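The Bean That Stays Green

Growers around Gristberg have been waiting on Renska for years, and this spring the seed finally shipped. It's a snap bean, edited to switch off the gene that makes cut pods go rusty at the ends – and I've eaten more of them this month than I'd like to admit!

Renska comes from Agarwal, a small seed company that screened 1414 plants before it settled on a parent line. Of those, 8 made it to field plots and three tasted good enough to keep. The winner has a thin skin, hardly any string and a sweetness that holds up even after a quick boil.

What got me excited is how little was changed. The breeders took nothing from another species. They turned down one of the bean's own genes, which means the bag carries no special label under current rules. Some shoppers will be fine with that and some won't, and the growers I met in March were split too. One had already ordered seed for every row he had. His neighbor is sticking with Atia, the old local pole bean, and I can't blame her, because Atia is wonderful with butter.

At the farm stand, Renska sells next to Atia in plain paper bags. Ask for a raw one and snap it in half. Then leave the pieces on the dashboard and look again when you get home – still bright green at the break.

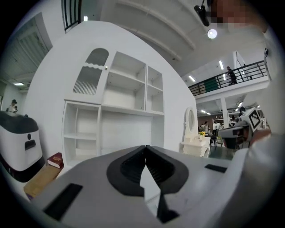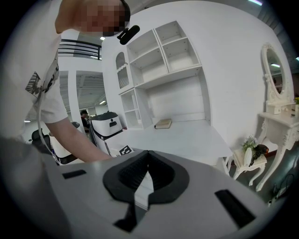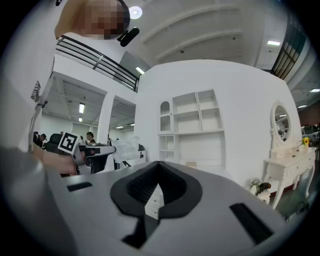

All three: a gripper at the bottom of the frame, with its black V-shaped center.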